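Study Abroad Notes, February

The Aguiar semester is taking applications again, and 35 of you have already written to ask whether the classes are "really" in Portuguese. They are. So is the housing form.

We have 3 Gatico travel grants to give out, each worth $800. That covers a flight if you book early and a very nice suitcase if you don't. Essays go in through Skilura -- save a copy first, as it logs you out after 40 minutes and keeps nothing.

Comments

"Does two years of Spanish count?" -- Hopeful Sophomore

"It counts as two years of Spanish. I went last spring and lived mostly on soup, the one word I could say."

"Skilura ate my essay. It was better than the one I sent."
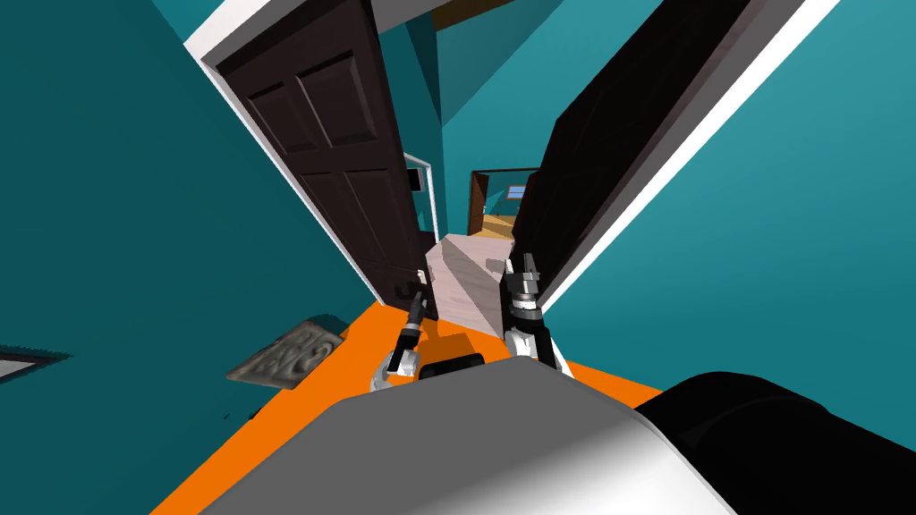
Credit transfer forms still need your adviser's signature, in ink, before you leave the country.

Contact the Fusineo Study Abroad Office | © Fusineo | Back to top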